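Rules for medicine boxes and bagged items in home tidy-up recordings?

Posted by Zotano, December 2020

We are drafting a handling rule for hand-held gripper work in homes. The task is putting small household items into a basket on a cloth-covered surface. Two points are open: how to treat items wrapped in black plastic, and whether medicine boxes may stay in the set. Our limit is 200 episodes per home. Typical grip on a wrapped item:
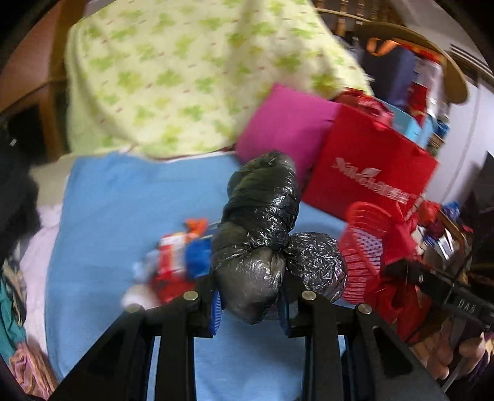
Cinzia Cirillo

Split it into two rules.

Wrapped items. Log the wrapping, never a guess at the contents. "Black plastic bundle" is a valid label; "clothes" is not unless someone opened it. Both pads should meet the bundle before the lift. Thin film slides over what it holds, so close slowly and lift straight up.

Medicine boxes. Packaging is fine if the household agreed in writing. Check every box for a pharmacy sticker with a name or address — printed product text is a separate matter and can stay. At Bakerham we also ban blister packs outside their box. Keep cables off the cloth where you can, and write it down where you can't.

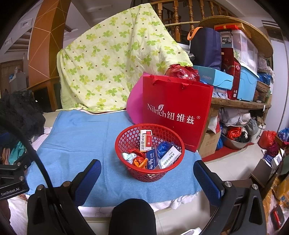
Medicine boxes and plastic bags in the red basket, with both jaws open to view.

Sala241

Agree on stickers. I'd add that brand names on shopping bags need a line in the rule too. Our July draft left them out and reviewers flagged the same bag 2 times.

Imedero

We just take all medicine out first. Less paperwork. Don't know about the bundles.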